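Putting the Workshop Away for Winter (and Getting It Back Out)

I used to just shut the garage door in December and hope for the best. Then one spring I opened it up and found rust on my good chisels, a tube of wood glue frozen into a lump, and a family of mice living in the rag bin. So now I do it properly, and it takes me one Saturday with the radio on.

Start with anything that has water in it. Glue, latex paint, those little bottles of stain remover, all of it comes inside the house. I keep mine on the bottom shelf of the hall closet, and yes, my husband complains every year.

Metal tools get wiped down with a rag and a few drops of light machine oil. Don't drown them! You only want a thin film. My neighbor Divya Salian uses paste wax on her plane soles and table saw top, and I've come around to her way for anything that touches bare wood, as oil can leave a stain.

Hard cases are worth the money for anything with a cord or a battery. Cardboard soaks up damp and mice love it. Bigger, awkward things I wrap in plastic and keep up off the floor.

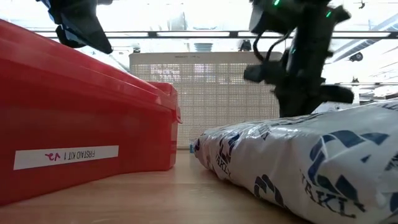
Red case on the left, wrapped bundle on the right.

One thing about wrapping: let the item sit in a warm room overnight first, or you'll seal the damp right in with it. I learned that with a belt sander from a yard sale over in Alton (four dollars, ran like a dream, for one season).

Batteries come off the tools and go in a drawer indoors. Mine like to be stored half charged, but check your manual, they're not all the same.

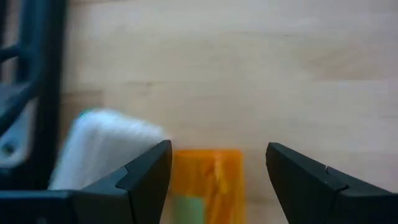 Now, labels. Masking tape and a fat marker, that's my whole system. Write what's inside and what's missing from it, so that in spring you can read "sander, needs 100 grit" and put it on the shopping list before you've even opened anything. Put the label on the end you'll see from the door, too. I had a whole shelf facing the wall one year.

Last of all, sweep the floor, empty the shop vac, and block any gap you can fit a pencil through. Steel wool works well for that, and the mice haven't been back since I started stuffing it in around the pipe.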